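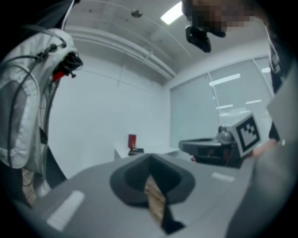
Brodie Hinds once remarked that a hand-held gripper is looked after much like a good kitchen knife, a little and often, and most people who keep the Tosavstead cell running would agree with him.

The Tosavstead cell is a robot workstation at Flerkton, built for teaching handling tasks by demonstration. An operator works through a task with hand-held grippers that carry square black-and-white markers, and the recorded motion is later replayed on an arm in a padded white cover. The cell is admired for how quickly it can be made ready: a practiced person needs 19 minutes from a cold start, a wonderful figure for a setup with this many moving parts!

Setup

Work begins with the arm. Cables are checked along their full length while the arm is moved slowly by hand through its reach, and any loop that pulls tight is given more slack before the power goes on. The cover is then smoothed down at the joints. A fold trapped at the elbow is the most common cause of a false stop.

The grippers come next. Each marker is wiped with a dry cloth and pressed at all four corners to see that it sits flat in its mount. The operator then holds the gripper in 20 positions while the Thakur software works out where the marker lies in relation to the fingers. If a single position is off, only that one is repeated, a lovely feature that older versions lacked.

Care

Finger pads are replaced after 4000 grasps, or earlier if the edges have begun to curl. The slide behind them gets one drop of light oil at the same time. More than that collects dust and makes the fingers stick halfway. The arm cover comes off every August for washing, and is put back seams outward.

Repair

Most faults are small and can be fixed at the bench. A gripper that closes unevenly usually has a loose linkage screw, reached by taking off the rear shell. Cracked marker mounts are swapped whole, and the 20 positions are then done again.

The Altosura service handbook, 148 pages long and a real pleasure to read, covers the larger jobs, including replacement of the wrist connector. Its chapter on cable routing was rewritten after the cell was moved to its present room.

See also: finger pads; marker calibration; teaching by demonstration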